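Forums > Software > Motion Planning and Perception > Bin picking: planner rejects grasps near the walls

Started in September by atif_rana

atif_rana
We have a KUKA arm picking long rectangular blocks out of a metal bin with sloped sides. Perception is a depth camera fixed above the cell, a segmentation model, then a box fit per block. The planner samples 300 grasp candidates per cycle and filters them by reachability and collision.

Blocks in the open part of the floor are fine. For anything close to a wall, almost all the candidates get thrown out by the collision check. On the last run I had 26 survivors for a block in the middle and none for one against the side. The bin model is a mesh I drew from a tape measure, padded by 6 mm. Has anyone dealt with this without dropping the padding to zero?

grestlow_dev
What is your bin pose coming from? If you typed it in once and never updated it, I would start there. An error of one degree in yaw moves the far corner more than your padding does.

atif_rana
Typed in once. The bin is clamped to the bench and there are tape marks for the corners, so I assumed it was good enough.

ymemon
Tape is good enough for putting the bin back. It is not good enough for the planner. Fit the four rim edges from the depth image at startup and take the pose from that. We do it at Clarnness on every restart and log the difference from the stored pose.

mughal_fork
I disagree that this is the bin pose. A pose error would give you good results on one side and bad on the other. He says anything near a wall. My guess is the collision geometry for the tool. If you wrapped the gripper and its cables in one big convex hull, you lose every wall grasp no matter how well the bin is placed.

ymemon
He said "the side" for the one case with numbers. That could be one wall.

atif_rana
It was the right wall. I have not compared the others properly. And yes, the tool is one convex hull. It came that way from the Brinance config package and I left it.

mughal_fork
Then split it. One box for the palm, one for each finger, a capsule for the last link, and a separate fat shape for the cable loop. Keep the cable shape only against the bin walls and the bench. Checking it against the blocks costs you grasps for no gain.

grestlow_dev
I would not turn off cable-to-block checks. A loop that brushes a block moves it, and then your next box fit is stale unless you re-image every cycle.

mughal_fork
He should re-image every cycle anyway.

atif_rana
I do re-image, but only after the arm is back at home. That is a big part of the cycle time. Attaching a view of the cell so you can see how much hardware hangs off the wrist.
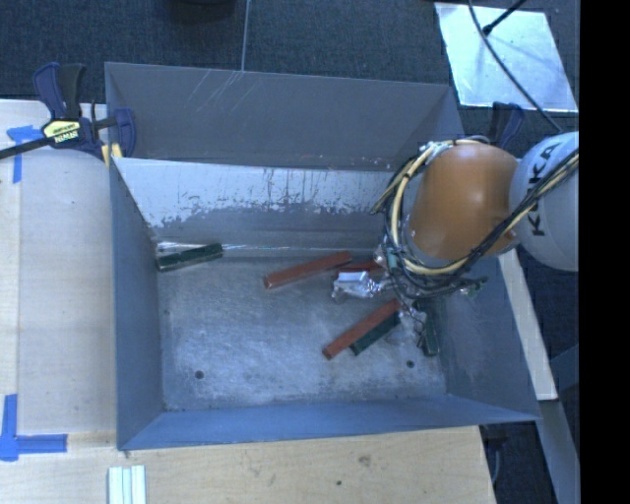

Arm over the bin, three red and three green blocks.

ymemon
OK, that is a lot of wire. I take back part of what I said. Even with a perfect bin pose, one hull around all that is going to hit the right wall in the planner. I would do both, tool model first.

Also look at your segmentation on the red and green pair lying against each other. If it merges them, the box fit comes out too wide and the grasp width filter will kill it before collision checking starts.

atif_rana
It does split those two, by color. The dark green blocks get patchy depth, though, so the long axis jumps between cycles. I have been averaging over a few depth images -- not sure if that helps.

grestlow_dev
Lock the box dimensions. You know how big the blocks are, so fit only the pose. Fitting size on patchy depth is asking for it.

atif_rana
Update. I replaced the hull with separate shapes and kept the cable shape active against everything for now. Same 300 samples, block near the right wall, 66 candidates left after filtering. Planning is slower. Box dimensions are locked too, and the long axis is steadier. Rim fit is next.

mughal_fork
Try it with the cable-to-block pairs off before you call it slow.

grestlow_dev
Or run the cheap shapes first and only check the cable on what survives. Same result, less time, and nothing is turned off.

atif_rana
Will try the second one. I'll post timings when the rim fit is in.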